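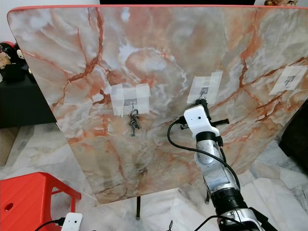 The trouble with stick-on hooks

Every January, Samina Satti decides that her keys will live in one place. Every February they are back in her coat, or the fruit bowl, or the door. This year she bought stick-on hooks, a pack of 10 from Clomera, and I went round to see whether I should believe in them.

I have my doubts about hooks. The adhesive kind are sold as a cure for untidiness -- no drill, no filler, no row with the landlord -- and the packet always shows a hallway in which one person owns one umbrella. My own hallway has had 7 of them over the years. Two are still up, and one of those holds nothing, as I no longer trust it.

Keys look light until you gather them up. House, shed, bike lock, the office, a door you moved out of long ago: it makes quite a bunch, and it gets yanked off in a hurry every morning. A tea towel asks far less.

Tahira Dogar, who fits out rented flats, thinks most people skip the dull part. "They press it on for two seconds and hang a rucksack from it," she told me. She wipes the surface down, lets it dry, and goes off to do something else for an hour. She is kinder than I am about marble-effect boards, which she likes for being smooth. I find the orange veining a lot to face before breakfast, though I accept that a hook has a better chance there than on old emulsion.

And tape? Rawan Karam swears by it and puts strips over anything that looks like sliding. It does hold, for a while. It also looks like first aid, and after a summer in a sunny porch it comes off in flakes.

Samina's keys were on their hook when I left. Her spare set was on the stairs.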